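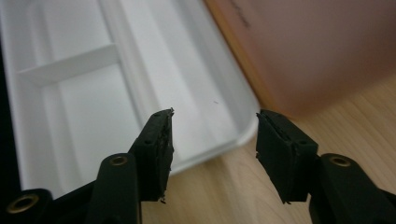 Torn top edge on the left pad.

1/ Notes on guard tour logs, from reviewing one month of checkpoint scans at the Peltirwood site. January data, 2,571 scans, night shift only.

2/ 96 scans carry a timestamp earlier than the scan before them. Cause: reader clocks resync at the dock, and the reader in the loading bay office was docked mid-shift.

3/ Fix is in the post orders now. Dock at handover only. Isla Whitelaw rewrote section 3, so use her version and discard the old PDF.

4/ Separate issue. A scan proves the tag was read. It does not prove the door was checked. If the client wants door status, the guard has to enter it by hand or you need a contact sensor.

5/ Randomized routes: still worth doing. Two start points and a reversed loop is enough for a building this size. More variants than that and new guards miss tags on the stairwells.

6/ Missed-tag alerts were going to the day supervisor's inbox. Moved to the shift phone. Threshold is 20 minutes past the window.

7/ Cutarholm uses the same readers. Checking their clocks next.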